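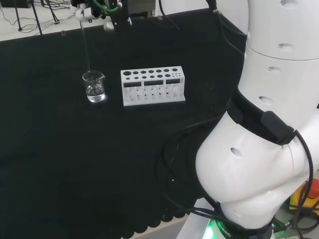 Uvora, the table linen company from Zatard, will begin in April a new service of rental, washing and repair for dark tablecloths. The service has the name Skerko and it is open to restaurants, hotels, event halls, schools and private customers in Zatard and the villages near it. Dark cloths were until now a small part of our work, and customers have often asked us why they come back from an ordinary laundry looking older than the white ones. A black cloth on a table, like the one shown with its scalloped lower edge, lets the eye find every small speck of lint and even a faint wrinkle, and on a white cloth the same things would stay unseen by most guests. For this reason we have decided to treat dark linen as a separate kind of work, with its own machines, its own drying room and its own price list.

What is included in the service

A customer of Skerko can choose between two forms. In the first form, the cloths belong to Uvora and the customer rents them for one event or for a whole season. In the second form, the cloths belong to the customer and we take care of them. Both forms include collection, washing, drying, pressing, control of the edges and delivery back to the door. Small repairs, such as a loose thread in the hem or a hole smaller than a fingernail, are done without extra cost. For larger repairs we send a message with the price first, and we do not begin before the customer has answered.

The rental stock has at this moment 2,804 cloths. They come in round, square and long forms, with a straight hem or with a scalloped one. The colors are 14 in number and all of them are dark: black, several grays, navy, forest green, wine red, brown and others. We do not offer white, cream or pastel cloths under the name Skerko. These remain in the general Uvora rental, where the conditions are the same as before.

Why dark cloths need a different washing

A dark cloth that is washed together with towels or white napkins collects fibers from them. The fibers stick to the surface and the dryer does not always take them away. After several washings the cloth has a gray look, and many customers believe that the color has gone out. In many cases the color is still good and the cloth is only covered with very fine lint. We have seen cloths thrown away for this, and we find it a pity.

In the Skerko washing, dark cloths go only with dark cloths. The drum is filled less than usual, so the fabric has space to move and the folds do not rub against each other so hard. The water is cool. We use a liquid detergent without brightener, because powder can leave pale marks in the folds when it does not dissolve completely. After the second rinse the cloths are taken out without waiting, shaken by hand and hung over wide wooden bars for the first part of the drying. Only after this do they go for a short time into the dryer, with a filter that is cleaned between every load.

Pressing is done from the back side of the fabric. When a dark cotton cloth is pressed on the front with a very hot iron, it can become shiny in places, and this shine is difficult to remove. Our pressers work with steam and a cotton cover between the iron and the cloth. For scalloped edges they press each curve from the inside to the outside, which takes more time than a straight hem but keeps the wave even.

The sewing workshop in Pană

All repairs for Skerko are made in our sewing workshop in Pană, a short drive from the main house in Zatard. The workshop exists for over 10 years and has until now worked mostly on curtains and on napkins for hotels. For the new service it has received two more sewing machines, a longer cutting table and better lamps. The lamps are important to us. Black thread on black fabric is tiring for the eyes, and in the old light the work had to stop early on winter afternoons.

The workshop keeps thread in all the colors of the rental stock. When a customer brings a cloth of another color, we look for the nearest thread and sew a small sample on a corner inside the hem. The customer can see it before we continue. If the cloth is too worn for a repair, we say this openly. The good parts can be cut into smaller table runners or napkins, and the customer pays only for the cutting and the new hem.

Visitors are welcome in Pană in the mornings, from 9 until noon. It is possible to bring cloths there directly, to touch the different fabrics and to compare the edges. Parking is behind the building, and the entrance is the green door at the side. The front door belongs to the bakery.

The test period

Before the opening we have tried the service for one winter season with a group of customers in Zatard. They were mainly restaurants, together with a wedding hall and a school of music that covers its tables for concerts. During this period 174 orders were completed. From the answers of the customers we learned several things, and we have changed the service because of them.

The first change is the packing. In the beginning we delivered the cloths folded in plastic bags, and the folds were too sharp when the cloth was opened on the table. Now long cloths are rolled on cardboard tubes, and only the smaller cloths are folded, with soft paper in the middle. The tubes are collected again with the next order. Please do not throw them away.

The second change is about candle wax. Many customers tried to remove it themselves with a knife or with hot water, and this made a mark which was worse than the wax. We now ask that the wax is left on the cloth as it is. A small paper label is delivered with every order, and it can be pinned near the place of the stain. Pins should go into the hem only and not into the middle of the cloth.

The third change is the hour of the collection. Restaurants told us that the early morning is not good for them, as the staff has not yet arrived. The van in the center of Zatard now starts its round at 2 in the afternoon. Event halls can ask for a collection in the late evening after a party, for a small additional fee.

Advice for use at home

Together with the opening, Uvora has prepared a printed leaflet for people who have one or two dark cloths at home and wish to wash them alone. It is free and can be taken from our counter in Zatard or from the workshop in Pană. The main points are given also here.

Shake the cloth outside before you put it in the machine. Crumbs which stay in the folds become paste in the water.

Turn the cloth so that the good side is inside, and wash it only with other dark pieces that do not lose fibers. New towels are the worst neighbor for a black cloth.

Do not let the wet cloth lie in the machine overnight. The wrinkles which form there are stronger than those from the cupboard, and they need much steam.

Use a soft clothes brush for lint and brush always in one direction. Adhesive rollers are practical for the last minute before guests come, but with frequent use some of them leave a thin sticky layer, and this layer collects new dust.

Keep the cloth away from direct sun when it dries. If it must be outside, choose the shadow side of the house.

For faint wrinkles, it is often enough to lay the cloth on the table the evening before and to spray it lightly with clean water. Let it dry fully before you put plates or paper decoration on it.

Prices and orders

The price of the rental depends on the size and the form of the edge, and it is calculated for one event with up to three days between delivery and collection. A season rental is calculated by the month. Customers who send their own cloths pay by the piece. The complete price list is on paper at both addresses and it will be sent by mail to everybody who asks for it. Existing customers of Uvora do not need to sign a new agreement. They can write the word Skerko on the usual order form, and the cloths will be taken to the correct room.

We ask for orders of large events to be made as early as possible, especially for the wedding months. If a color is not available for the wanted day, we propose the nearest one and send a small piece of the fabric so the customer can decide.

About Uvora

Uvora rents, washes and repairs table linen, napkins and curtains. The main house with the laundry and the customer counter is in Zatard, and the sewing workshop is in Pană. The company works for restaurants, hotels, public institutions and private households.

Questions from the press can be sent to the Uvora office in Zatard. Fabric samples in all Skerko colors are available for journalists on request, and a visit to the laundry or to the workshop can be arranged in the mornings.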